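Feb 7, 2019

Budget due to Itziar by tonight so this is going to be short and messy. Coffee count high. Still haven't called Mom back.

Went through the quotes again at lunch. Vundilberg came back with the lower price on the arms but their lead time is 6 weeks and that's before shipping. Cleltalura can do 2. More money though, and they want 30 percent up front, which purchasing will hate. I hate it too. Wrote to both asking for the spare finger sets to be thrown in. No reply from either.

The part I keep forgetting – cables. Every time. Last year I priced arms, grippers, rail, the whole thing, and then we spent February waiting on extension cables like idiots. So it's going in as its own line now, plus clips to keep them out of the way. Same for the little green fittings on the rail, need a bag of those, not sure what they even cost. Ask Nugroho, they sold us the last lot.

Itziar Aranda stopped by around three and wanted to know why the towel line is so big. Fair question. Told her I want 75 microfiber ones, all colors, because we keep using the same handful and they go limp and fuzzy and then the folding numbers mean nothing. She said towels are cheap, put it under consumables and stop explaining. OK! Done.

She also asked if we really need a second station or just more hours on this one. I said second station. Then went back to the bench and wasn't so sure. It's a decent size table, plenty of room in the middle. Maybe longer hours and somebody to reset the cloths between runs is the cheaper anwser. Wrote both versions up, she can pick.

Afternoon on towels again. Right arm down on the green and purple pile, one purple off by itself on the left, the other gripper standing open. 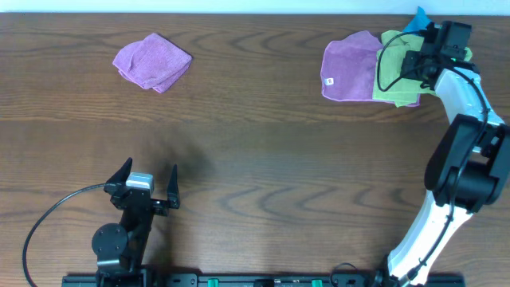 To do before I send it

– Judance quote for cameras, they said today, check spam
– move towels to consumables
– cables!! own line
– ask about warranty on the grippers, is it per unit or for the whole order
– shipping, did I count it twice? think I did
– take out the joke in the notes column

Later. Sent it. Found the shipping thing, it was in there twice, so the total came down and I look clever. Judance never wrote so I put last year's price and flagged it in yellow. Itziar will see teh yellow and call me, fine.

Left the spreadsheet open on the lab machine, must remember to close it tomorow. Home late, cold rice for dinner. Call Mom.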